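3.2 Coding the sequels

Each of the 174 films was watched once in full by Elin Voyle and once by Siyabonga Cele. Both coders noted every return to an earlier entry in the series - a repeated line, a reused set, a flashback made of old footage.

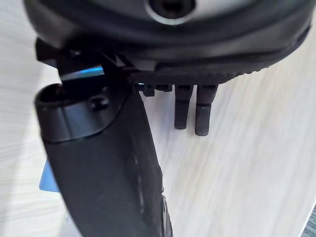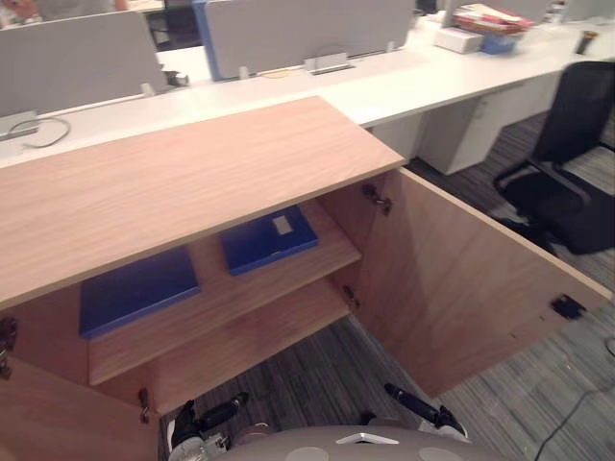
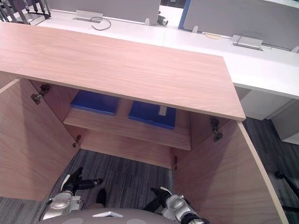

Figure 2. Second and third images: the open cabinet.

The two coders logged 3468 callbacks in total. They disagreed on 438 of these, mostly in the Conudness series, where the fourth and fifth films share a house but give it a different history. Disputed cases were watched again and settled by discussion. Dream scenes were counted only if they used footage from a previous film.

Direct-to-video entries relied on old footage more than theatrical ones did. In Irnach 6, flashbacks take up 30 minutes of the running time, and the killer is not seen in new material until the last act. Dimitriou (see Section 2) treats this as a cost measure. Our coding fits that view for the later films but not for the first two sequels, which Cuvivo released to theaters.

Last updated: September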